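# Unit 3: Combining Patterns in Small Interiors

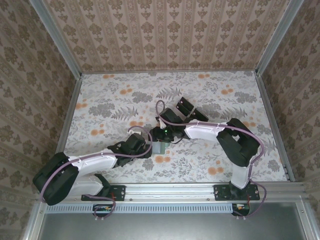
Pattern is read first by scale and only afterward by color. A motif repeated at close intervals settles into texture; the same motif enlarged asks to be looked at. Students should learn to judge the two separately. Brown damask set in vertical stripes of medallions gives a back wall a formal, upright character, while a larger and looser damask on the side walls relaxes it. A pale floor with gray ferns and scattered orange blossoms introduces a second family of plants — and the only warm accent outside the browns and tans.

**Terms for this unit**

- *Repeat*: the distance before a motif begins again
- *Ground*: the color behind the motif
- *Damask*: originally a woven cloth; in wallpaper, a printed design in that manner

**Assignment**

Prepare a sample board using three patterns, at least two of which share a ground color. Attach a written rationale of some 5 paragraphs. Boards are due at the Dristden studio before the August review and will be assessed by Minttu Sjöberg. Late boards require written permission.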